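The Gralov Room, Corner by Corner

Welcome to the gallery for our workroom! We moved in during April with a van full of flat-packed furniture and a great deal of hope, and I've been promising everyone a proper look ever since. The room is part of the old Gralov print works, and what we've tried to do with it is simple enough: good light, tables you can lean on all day, and a place to put things down. I've written a line or two for each spot, and I'll add to the page as more corners get finished (the kitchen end is still a muddle of tins and tea towels, so that will have to wait its turn).

The plan

We drew the layout 8 times before we were happy. Early versions had the tables against the outside wall, which looked lovely on paper and would have left everybody squinting by mid-afternoon. Turning them round gave us a clear run from the door to the far end, and I still feel pleased every time I walk it.

The budget

2000 for the lot, tables included, and we came in under! A good part of that went on the Platema bench frames, which bolt together with one size of key and don't wobble. The rest of the furniture came from the Zando clearance shop, where we went back five times and got to know the loading bay rather well.

The colours

Pale things mostly, with a few strong ones dropped in. I was nervous about going so light in a room where people work, but it makes even a dull morning feel brighter, and a bit of red or blue does so much more against it.

The tables

Padded tops were the thing I wanted most, and I'm so glad we held out for them. I'd seen something similar at the Satti workshop and came home talking about nothing else – small parts don't skate off, and your wrists thank you by teatime. Two beige panels side by side cover the work table, and the blue tray sits on them beautifully, raised rim and all. I love the glass partition too, with its ribbed aluminium ledge just above the tabletop, a handy perch for a mouse, and the white drawers in view on the other side.

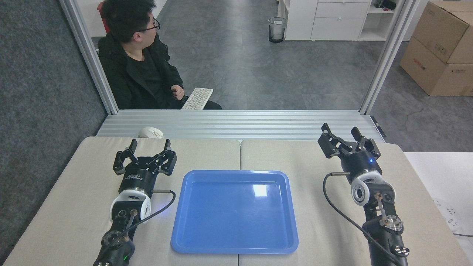 Sorting out trays is my next job. I'd like a whole run of them in different sizes, with labels on the short ends, and a proper rack to slide them into. More corners soon, starting with the shelves!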